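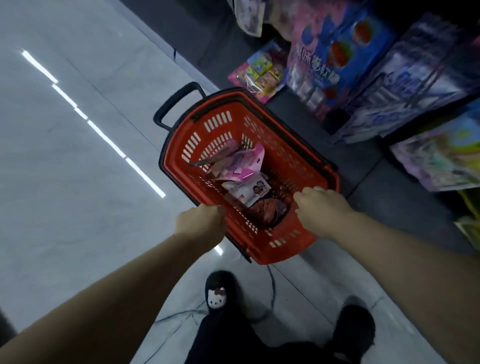
Minutes, Peng Street Tenants' Association, February meeting. Called to order at 7:05 p.m., Magdy Ouazzani in the chair, Maribeth Galang taking notes. First item was the offer from Troltum to run a loyalty card for the block, with 5 percent back at the Zilleck store. Mr. Ouazzani asked who pays for the 5 percent. The Troltum letter does not say. Ms. Galang noted that people who go down in slippers with a red rolling basket for milk and bread will not spend enough to see any of it, and that the card asks for a phone number and date of birth all the same. No vote. Troltum to be asked for the terms in writing, again.

Laundry room. Dritamer quotes $300 per machine per year for service. Last year's quote was lower and covered parts. Mr. Ouazzani doubts the new one covers anything. Carried over.

Deposit on the hall. The landlord says the $100 was returned. The bank statement shows no such thing. Ms. Galang to send him the statement.

Bike racks. Promised within 30 days, for the third time. The chair asked that the word "promised" be kept in the minutes.

Any other business. A member proposed a newsletter. Asked who would write it, the member withdrew the proposal.

Closed 8:20 p.m.

Comments (3)

gus_4b: 5 percent of what? They raised the prices first.

Third floor: I have the old Dritamer quote, parts were included. Will put a copy under Magdy's door.

R.T.: I would still like a newsletter.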